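Kendcombe Community Forum
Home and Working > Desks, chairs and backs

Thread: Mesh chair or padded chair for working from home?

judite_v
Posted 2019-01-14
I'm working from home four days a week now and the dining chair has to go. My budget will stretch to a decent used office chair but I can't decide between mesh and padded. I sit for long spells and get a stiff neck. What are people using?
Judite Veloso

stunevura
Mesh, with a headrest. I've had mine for 3 years and my back doesn't get sweaty in summer like it did on the old foam one. The headrest is mesh too, in two panels.
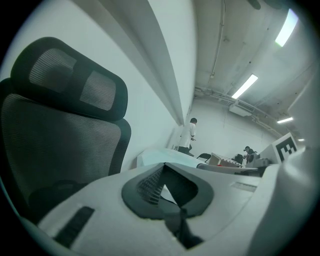 Black mesh chair with headrest

The only thing I'd change is the seat, which is hard at the front.

brania19
I'd say the opposite. I bought a mesh chair and sold it after a winter. My back room is 15 degrees in the morning and you feel every draught through it. Padded is warmer and you can get one re-covered when it wears out.

stunevura
Put a jumper on the back of it. Foam goes flat and then you're sitting on the board.

brania19
Cheap foam goes flat. Mine hasn't.

Gemma De Luca
A headrest won't fix a stiff neck if the screen is too low. I had the same trouble and raised the monitor on two old phone books before I spent anything. Try that first, Judite. Also check the arms go low enough to fit under your desk. Mine don't, so I sit too far back.

judite_v
Thanks all. Screen is a laptop flat on the table, so I expect that's part of it. If I did go for used mesh, how do you get it clean? The ones I've looked at are all dusty.

stunevura
Hoover with the brush end, then a cloth wrung out in warm water with a drop of washing-up liquid. Don't soak it. I keep a dark cloth for the chair as the pale ones leave bits behind that show up on black.

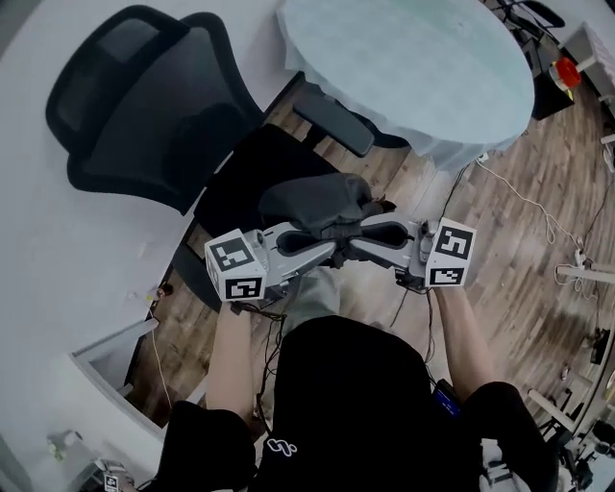 Re: Where to buy used

matos_k
There's an office clearance place on the Kendcombe trading estate, round the back of the tyre fitters. They had 19 chairs in when I went, mostly padded. Sit in each one for a good while before you pay. Check the gas lift too, as two of the ones I tried sank.

brania19
Agree with that. And take a cushion if you end up with mesh.

judite_v
Will go and have a look. Do they take cards?

matos_k
Cash only when I was there.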